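Werham Technical Courses
Robot Cell Maintenance, Handout 4: Looking after the arm and gripper in Cell B
Last updated: 6 February 2018

4.1 Scope

These notes cover the routine care of the single-arm handling cell, Cell B, and its simulated copy. They assume you have read Handout 3 (safe isolation) and can jog the arm in joint and tool modes. Controller faults are dealt with in Handout 5 and are left out except where they bear on the gripper.

The cell consists of one seven-joint arm, a two-finger parallel gripper, a work table and a Ritmont supply cabinet. The simulated copy runs on the bench computers and uses the same joint limits, tool data and program names. Every change to the tool data is tried on the copy first and only then loaded to the cell.

4.2 Before starting

Read the hours counter and enter it in the cell log. At the last September service it stood at 1,339 hours. The joint covers come off for inspection at 2,776 hours, so the covers stay on for the work described here. If the counter reads lower than the previous log entry, stop and report it; the cabinet battery has failed and the stored zero positions cannot be trusted.

Check that the table bolts are tight and that the arm base has not shifted against its scribed line. A base that has moved by even a small amount shows up later as a gripper fault, and a good deal of time has been lost adjusting fingers that were perfectly straight.

4.3 Zero check

Send the arm to the home pose at slow speed. Compare the mark on each joint with the one on its neighbour. The marks should line up to within half the width of the line. Joints 1 to 4 rarely drift. Joints 5 and 6 carry the wrist and are the ones to watch, particularly after a collision stop.

If a joint is out, do not reset it at once. Move it through its full range, bring it back to home from the same side, and look again. Reset only if the second reading agrees with the first. Record both readings.

4.4 Gripper: fingers and pads

Isolate the gripper supply at the cabinet. Close the fingers by hand and hold a strip of thin paper between the pads. It should be held evenly over the whole pad face. If it pulls out at the tip but not at the root, the fingers are splayed, or the pads are worn towards the tip. Swap the pads first -- they are cheap and the fingers are not.

Pads are held by two screws each. Clean the seat before fitting the new pad, start both screws by hand, then tighten them in turn. Do not use thread lock. Wyss pads and Escombe pads have the same hole spacing but differ in thickness, so the two must never be mixed on one gripper. Changing from one make to the other means a new closed-width value in the tool data.

Restore the supply and cycle the gripper 10 times with nothing between the fingers. Listen for a click at the end of the closing stroke. A click on every cycle points to the stop screw; a click now and then points to the cable clamp at the hand.

4.5 Tool data and the clearance test

The tool centre point is set midway between the pads at the fingertip. After a pad change, re-enter the closed width and run the clearance test on the simulated copy. The test has the arm hold an upright block low over the table with a round plate close by. The plate stands in for any wide, shallow part whose rim may foul the fingers or the held piece.

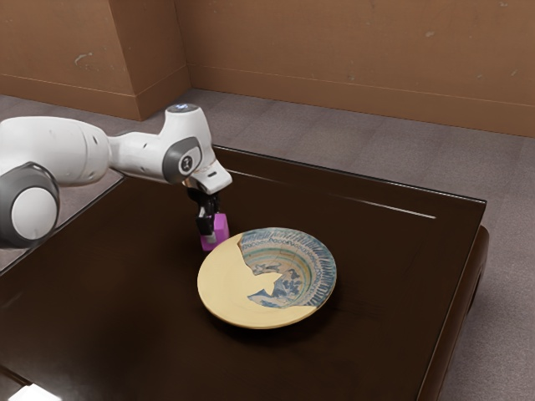 Run the test at reduced speed and step through the last part of the approach. Two distances matter: fingertip to table and held piece to rim. Read both from the distance panel and do not judge them from the view, where a low angle makes gaps look smaller or larger than they are. A contact warning at any step is a fail, even if the motion carries on to the end.

The usual causes of a fail, in the order they should be checked:

- closed width not updated after a change of pad make
- tool length entered from the flange face instead of the adapter face
- wrong tool number called by the program
- collision shape of the hand left at its default size

The last of these is easily missed. The default shape is a plain box, larger than the real hand, and it gives contact warnings well before anything would touch. Load the fitted shape from the Cell B folder and repeat the test.

4.6 Transfer to the cell

Once the copy passes, save the tool data as tool 31 and load it at the cabinet. Run the same program on the cell with no part in the gripper, at slow speed, with one hand on the enabling switch. Then run it with the foam test block. Any difference in path between the copy and the cell takes you back to 4.3.

Enter the pad make, closed width, both clearance readings and your initials in the log. Old pads go in the marked tin under the bench. They are measured at the next service, and the wear figures are used in Handout 6.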